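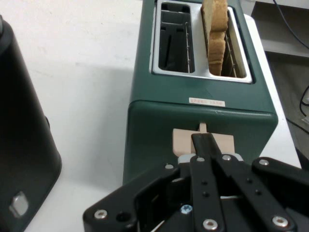 Search posts Search Clear

Last updated 2/22/24

1/ OK, several people asked how we keep the breakfast cell running, so I'm doing the whole thing in one thread. One arm, one hand, one table, a toaster, a coffee maker and a tray. I have been looking after it since we moved it into this room and I still love coming in to it every morning!

2/ Background for the new folks: the cell is called Alholm (Eskil Strömberg named it, take it up with him). Its job is breakfast. Mug on the tray, bread in the slot, lever down. Pushing that toaster lever is by far my favorite part and also the part that eats most of my maintenance time.

3/ Start with bolts. The plates on the hand are bolted together and every joint is a place for slop to creep in. Before power-on I take each finger between my thumb and a knuckle and wiggle it. You get a feel for it very fast. Good joints have a sort of creamy drag and bad ones tick.

4/ If one ticks: bolt out, clean the threads, one small drop of medium threadlocker, back in, snug, then back off until the plate swings again under its own weight. Let it cure overnight. I know you want to run it. Go home!

5/ I put a paint pen dot on a bolt head once and Nives Farina pointed out that a dot in the middle of a round head shows you exactly nothing about whether it has turned. It has to be a line that crosses onto the plate. I think about this a lot.

6/ Next is fingertips. The tip that meets the lever is narrow, so it can catch the lever without rubbing the housing, and a narrow tip that's even a little bent will slide off sideways halfway down. I lay a steel rule along it. Light showing under the rule means the tip comes off and gets dressed on a flat stone.

7/ Lever press settings, since three of you DM'd me the same question (hi). We come in above the lever, touch, wait 300 milliseconds, then go straight down slow. No fancy curve. The wait lets the fingers settle against each other before there's any load on them, and adding it got rid of almost all our slips.

8/ And set a force limit on the way down!! A toaster lever has a bottom. Your robot has no opinion about where that is. We stop at 25 newtons, and the arm holds there for a beat and then backs away along the same line it came in on.

9/ Cables. Oh boy, cables. I could do a thread just on cables. The ones on our arm run on the outside, and there's a wrap of dark gray tape near the elbow. The important thing is slack. Too little and the elbow pulls on a connector, too much and a loop goes fishing for mugs.

10/ How I check slack: drive the arm by hand through its four worst poses and watch only the cables. Don't watch the hand. You'll want to watch the hand, it's more fun. Ours are far left, farthest reach over the toaster, wrist rolled all the way over, and the weird tucked one it uses to get at a mug handle.

11/ Tape gets replaced when the edge starts lifting, full stop. Old tape off in one go, wipe the arm with alcohol, new tape on with the arm in the middle of its travel. I did it once with the elbow folded up and then spent an afternoon chasing a wrist fault that was 100% me.

12/ The little cable on the hand side gets its own look every day. Thin wires fatigue where they leave a connector, so I bend nothing and tug nothing, I just look at the exit with a flashlight. A shiny kink means swap it today.

13/ Table layout! The coffee maker lives at the back, the toaster sits in front of it and to the right, and the tray stays toward us where the arm can drop things onto it from above. Mug in the back of the tray, red bowl in the front. We tried bowl in back for a while and the hand kept coming in over the mug with its knuckles down.

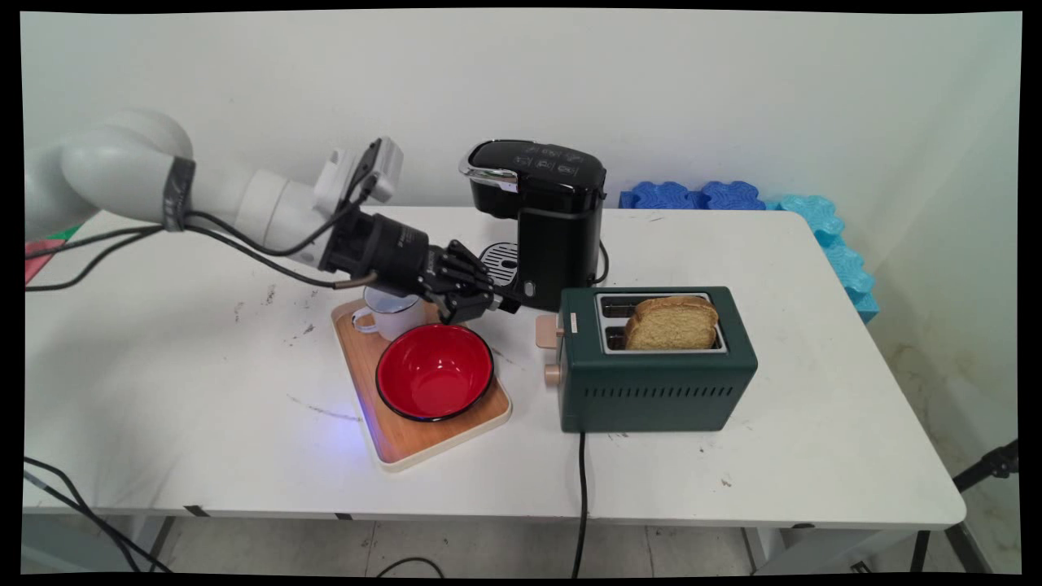 14/ Appliances creep, by the way. Every lever press nudges the toaster a hair, and by the end of a long session that hair is a couple of millimeters and your nice approach is off center. I have a cardboard template that I lay down in the morning, push everything up against, and take away again.

15/ The tray can be crooked, and I leave it that way on purpose some days. The software finds the tray for itself and I'd like it to keep earning its lunch. The toaster does not get to be crooked.

16/ Crumbs. Toaster unplugged and cold, tray out, tap, brush, done. Then a soft dry brush over the hand, working from the palm toward the tips. Please don't use canned air on the hand. Lwazi Mnguni did it on our first one and blew crumbs straight into the joints, and we were picking them out with a dental pick for two evenings.

17/ Bread matters more than I expected! Same loaf, same thickness, and I cut off any end that's domed. A tall slice sticks up out of the slot and that's great for picking it out again, but the arm needs a few extra centimeters of clearance when it crosses over. Raise your travel height before you change bakeries.

18/ The table itself I wipe down for anything sticky and leave the scuffs alone. Naledi Motaung wanted a new top when we got here and I talked her out of it. A spotless white surface with overhead lights gave us more trouble with glare than a worn one ever has.

19/ Homing check, last thing before a run. Arm goes to a known point over the front corner of the tray, I lower a pin, look at the gap, write it in the book. Roughly a minute. If the number jumps from one day to the next I go back to post 3 and start wiggling fingers again.

20/ The book is paper, it's called Drornitz for reasons that are lost, and as of tonight it has 588 lever presses in it since the last time I had a joint apart. That's our best stretch so far and I'm ridiculously happy about it.

21/ Spares I keep in the drawer: a full set of plate bolts, two fingertips already stoned flat, a roll of tape, one thin cable, threadlocker, paint pen, the good hex keys. The bad hex keys live in Eskil's drawer.

22/ Someone asked about the coffee maker side. Different motion, much gentler, and the mug placement on the drip grate needs its own write-up. I'll get to it when I've redone the grasp for the handle. Send me your mug dimensions in the meantime, I'm collecting them.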